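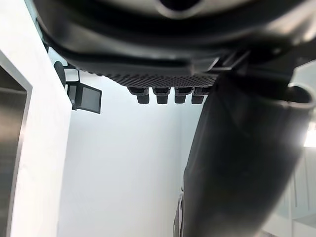
Figure 5.1 Four short nozzles in a row beneath a perforated grille.

Chapter 5
Who Pays for the Track?

I once spent a whole winter trying to work out why a branch line that carried full trains every morning was losing money. I was young, I had a desk at Kondel, and I had been told by Flora Geddes (my first boss, and still the best reader of a balance sheet I've met) to come back when I could explain it in two sentences. I came back in March with 171 pages. She read the first one and handed the lot back to me!

What I'd missed is the subject of this chapter. I had added up the fares, taken away the wages and the fuel, and found a nice little surplus. Then I'd looked at the track bill and assumed somebody had typed it wrong. A railway's trains and a railway's track are two very different businesses, and they lose and make money in different ways, even when the same company runs both of them.

Think about the track first. Most of what it costs you is there before a single train has run. The drains need clearing, the bridges need looking at, the signals need power, and the rain falls on the bank whether you run 2 trains a day or 100. Economists call these fixed costs, and we met them briefly in Chapter 2. The extra wear from one more train is small by comparison – a bit more off the rail head, a slightly earlier visit from the tamping gang.

So what should you charge that one extra train? If you only ask for the wear it causes, you'll fill the line nicely and never pay for the bridges. If you ask for a full share of everything, the operator may well pack up and put the goods on lorries, and then the trains that are left have to carry an even bigger share. I've watched that happen on the Stodorberg line, where the quarry traffic went first and the timber followed it within a year.

We'll use Stodorberg as our main case. The line was owned by Drummond and used by two operators, one of them the freight firm Wovex, and their long quarrel over access charges left behind a lovely pile of letters. My colleague Gyu-bin Heo has turned the accounts into the tables you'll find in Section 5.3, and I'm very grateful, as my own attempt was a mess.

Before you go on, have a quick look back at your notes on average and marginal cost. You don't need any new maths for this chapter, but you do need to be comfortable with those two, and I'd keep a pencil handy for Section 5.2.

5.1 What a track charge is made of

Let's start with the simplest bill I know, a single yearly payment for the right to use a line.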